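4.2 Fruit sorting with the Dillthorpe policy

We were delighted by how little data this task needed. The policy was trained on 80 demonstrations and then run on a small arm with a 3D-printed gripper, with ring markers on the table as reference points. 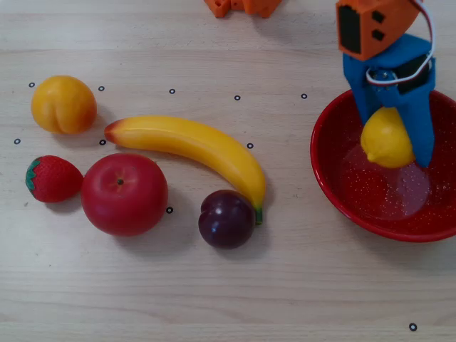

Training took 398 epochs, and the loss was still creeping down at the end – a longer run is well worth trying! We kept the action chunk at 8 steps throughout.

Figure 4. Lemon in the red bowl, five fruits on the table.
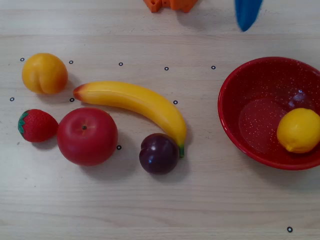

Khattak, commenting on the June draft, asked whether a shorter chunk would make the arm react faster. We plan to test that next.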